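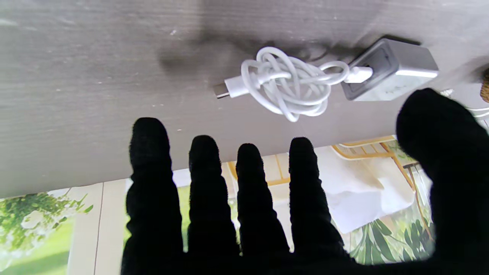 Rowena Manalo had the night shift with the cable again. She put on the headset, slid her right hand into the control glove and waited for the tone. When it came, the robot's hand opened in front of her, black and fuzzy, and she closed her own until the two of them agreed.

The job was called Cable and Adapter, Variant 4. Pick up the white charging cable by the coil, lift it with the adapter still attached, move it to the tray, let go. The adapter was the trouble. It hung off one end and swung, and if it swung hard enough it pulled the loops right out of the fingers.

"Target is 200 good ones by the end of the week," Florante Dumlao said in her ear. He ran the shift from the other room at Bonovmont and always sounded as if he was eating.

"How many do we have?"

"Forty-four."

"From everybody?"

"From everybody."

She reached. The fingers went over the coil and she brought the thumb across slowly. In the glove she felt a buzz at the tip of her first finger, which meant contact, and then nothing from the others. She lifted anyway. The cable came up an inch, slid, and dropped back on the table.

"Mark it failed," she said.

"Marked."

She did it again. She had come to Bonovmont from a packing job at Carretero, where she had wrapped glassware for six years, and she had thought this would be easier on her back. It was. It was harder on her patience. At Carretero you picked up a glass and the glass was picked up.

At the break she went down the hall for coffee. Remedios Ignacio was at the table with her shoes off. Remedios was the oldest operator on the floor and had the best numbers, and she did not talk about them.

"You're on the cable," Remedios said.

"How do you know?"

"You're rubbing your thumb."

Rowena put her hand down. "I get it up and it slides out. Every time."

"Where do you grab it?"

"In the middle."

"Would you grab it in the middle at home?"

Rowena thought about it. She had a charger by her bed and one in the kitchen. She could not have said how she picked up either of them. She just did it while she was thinking about something else.

"I don't know," she said.

"Go find out," said Remedios, and put her shoes back on.

There was a charger plugged in by the microwave. Rowena pulled it out of the wall, bunched the cable up and dropped the whole thing on the counter. She looked away and counted to ten. Then she reached over and picked it up to hand it to somebody, though the room was empty now.

Her fingers had gone under the block. The cable came along on its own, lying over her knuckles.

She tried it three more times. She went for the block twice, and once she got the block and a loop together.

Back at the station she told Florante she wanted to change the grip.

"The sheet says coil," he said.

"The coil is wrong."

"The sheet says coil because Trinidad wrote coil."

"Then ask Trinidad."

He was gone a few minutes. Rowena sat with her hand in her lap, and on the other side of the wall the robot's hand hung still over its table. When Florante came back on, Trinidad Abella was with him. She was the engineer, and she had driven in because a different machine was down.

"Tell me what you want to do," Trinidad said.

"I want to pick up the heavy part first."

"It'll learn to go for the adapter, then. What happens when there's a cable with no adapter?"

"Then there's no heavy part, and it picks up the cable."

It was quiet on the line.

"Do ten your way," Trinidad said. "Tag them separately. I'll look in the morning."

Rowena brought the hand in lower than before. She turned the wrist so the fingers were pointing at the block and eased the thumb around the far side. Two buzzes, then a third. She closed up gently, the way she used to close on a wine glass, and lifted. The adapter came off the table. The loops dragged behind it, caught on a finger, and followed. She carried the whole mess over to the tray and opened her hand.

"Good," Florante said. "Forty-five, if she counts it."

She did nine more. Two of them dropped. When she took off the headset there was a red line across her forehead, and it had started to rain outside.

The next afternoon a new sheet was taped to the station door. It was dated Feb 21, 2026, and it had Trinidad's initials at the bottom. Cable and Adapter, Variant 5. Take hold of the adapter. Let the cable follow. Under that somebody had written in pen, Ask R. Manalo.

Ramil Soriano, who had the station before her, was still in the chair. He pulled off the glove and held it out to her by the wrist strap.

"It keeps tipping over on me," he said. "Are you R. Manalo?"

"Yes."

"How low do you come in?"

"Sit back down," she said. "Put it on again. I'll show you."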